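Notebook, September
Arena audio and in-game music, Prunedon home court

Purpose of entry: to record the sound check held before the preseason opener and the changes made to the music cue list.

The Stakis playback unit was started at 4:15 p.m. and loaded with the full library of 3000 clips. Of these, 84 are cleared for use during live play. The remainder are restricted to timeouts, quarter breaks and halftime under current league guidance.

Levels were read at center court and in section 58. The upper reading was low on the organ clips and acceptable on all others. The Cordero amplifier serving that side was raised one step and the reading repeated. No distortion was noted.

The defensive chant was shortened so that it ends before the ball crosses half court. The Prikance drum loop was moved from the third quarter to the fourth at the request of the game operations office.

Open item: the halftime group requires 600 watts at the scorer's table side. Confirm the circuit with building staff. 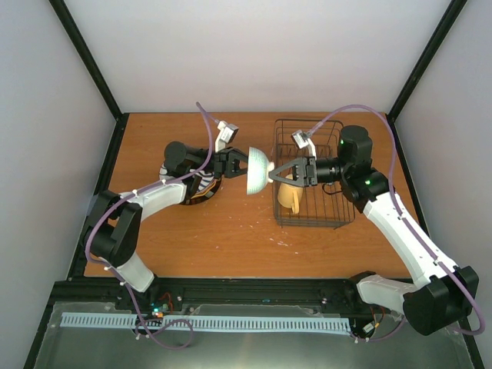 Next session

Repeat the section 58 reading with the curtain lowered. Print the revised cue list for the booth.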